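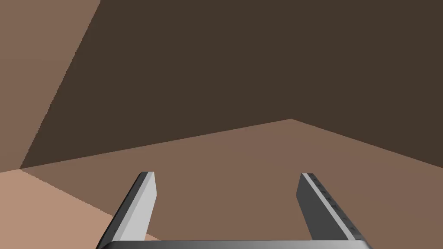

3. Effects on the packing staff

Ayuba Mahama, 18 December 2018

The Firkon packing line had three people per shift before the gripper cell was planned. Under the plan it has two. The third moves to fault clearing and relabeling, a job that did not exist before November.

Staff we interviewed expected less lifting. They also expected more waiting – a stopped cell holds up both remaining packers. Training takes almost 500 minutes per person and is paid at the normal rate. Pay grades for the new job were still open at the time of writing.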